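Taping Down a Work Mat on a Table with a Built-In Outlet Box

Posted 6 January 2019 by Antonina Kovalchuk
Filed under: Bench setup

I moved my small-parts work to a shared table in December and had to solve the mat problem again. The table has a wood-grain top that I am not allowed to screw into, and a power outlet box sunk into the surface next to the wall. A loose mat creeps across a top like that every time you lean on it. Double-sided tape holds, but it leaves residue and the mat cannot be lifted without stretching it.

Masking tape at the corners works if it is applied in a certain way. These are the steps I use.

What you need

A flat rubber or plastic mat, dark and matte if you have the choice
Masking tape, white or cream
Scissors
Isopropyl alcohol and a lint-free cloth
A straightedge longer than the short side of the mat

I used a Timel bench mat and the general purpose tape from Savchuk. The Aka tape I had before was thinner and split lengthwise when pulled off the roll. Either one will hold.

Step 1. Choose the position

Open the lid of the outlet box before you place anything. The lid on mine is hinged and needs clearance to swing, and it should be able to stay open while a plug is in use. Put the mat down with the lid open and slide it until the edge clears the box. If the mat covers any part of the box, move the mat. Do not trim it to fit until you have worked on it for a week or so.

Leave a strip of bare tabletop along the front. The tape needs wood to stick to, and you will want a place to rest your wrist that is not the edge of the mat.

Step 2. Clean both surfaces

Wipe the table where the tape will land, then wipe the corners of the mat. New mats often carry a film from the factory and masking tape will not grip it. Wait until the alcohol has evaporated. Test the alcohol on a hidden part of the table first, as some finishes turn cloudy.

Step 3. Flatten the mat

A mat that came rolled will try to curl back. Reverse-roll it once, loosely, and leave it under weight overnight. Books are fine. If the corners still lift more than the thickness of the mat, repeat. Tape will not hold down a corner that is pulling upward; it peels slowly and you find it loose in the morning.

Step 4. Square it up

Lay the straightedge against the front edge of the table and bring the mat parallel to it. Check one side as well. This is not cosmetic. If you measure off the mat edge later, or set stops against it, you want it in line with the table.

Step 5. Tape the front corners

The front corners take most of the load because your forearms push on them. Use 2 strips per corner, crossed.

Put the first strip along the edge of the mat, half on the mat and half on the table. Put the second strip diagonally over the corner, running down onto the table. Press from the mat outward. The crossing should sit on the corner or close to it, so that neither strip can start to peel without lifting the other.

Cut the tape with scissors. Torn ends are weaker and collect dust.

Step 6. Tape the back corners

One strip each is enough. On the side next to the outlet box, keep the strip short so that it does not reach the box. On the other side there is usually more room, and a longer strip run straight out to the side holds better.

Do not tape across the lid, the hinge or the rim of the box. Do not run tape over a cable either.

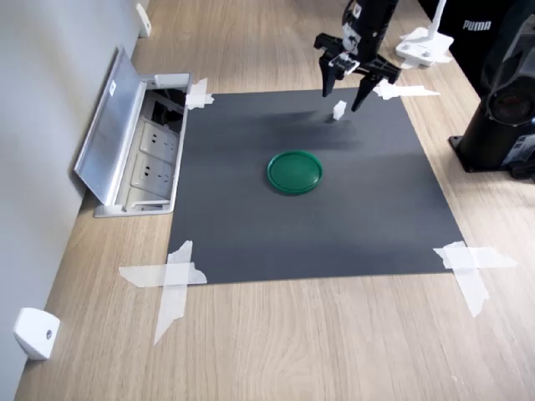

Mat taped at the corners, outlet box open along the wall. The white cube and the green lid are on the mat.

Step 7. Check for movement

Put your palm in the center and push toward each side in turn. The mat should not shift. Then push from a front corner toward the middle. If a ripple forms, the mat was taped under compression. Lift the back strips, let the mat relax, and tape again.

Small parts on the mat

A dark mat is easier to work on if the parts are light. White pieces can be found immediately, and gray ones can disappear if there is glare. I use a plastic jar lid, rim up, as a tray. The rim keeps screws and pins from rolling off, and the lid can be moved with one finger. A glossy lid will throw a highlight under a strong lamp, so turn the lamp if it bothers you.

Replacing the tape

Masking tape is not meant to stay down for months. The adhesive hardens and the paper starts to come away in pieces. Change it on a schedule. To remove it, pull slowly and fold the strip back on itself, low to the table. If the paper tears, warm the remainder with a hair dryer and start from the other end. Clean off any residue with alcohol before you put down new strips.

Notes

Painter's tape also works and comes off cleaner, with less hold. Gaffer tape holds better than both, but it lifted finish from a Rametti desk I had before, and I no longer use it on any table that belongs to someone else.

If the table is used for wet work, skip this method. Water gets under the paper and the corner is gone in an hour. Clamps at the table edge are the better choice there.

For a mat that has to come up daily, tape the back corners only and accept some movement at the front.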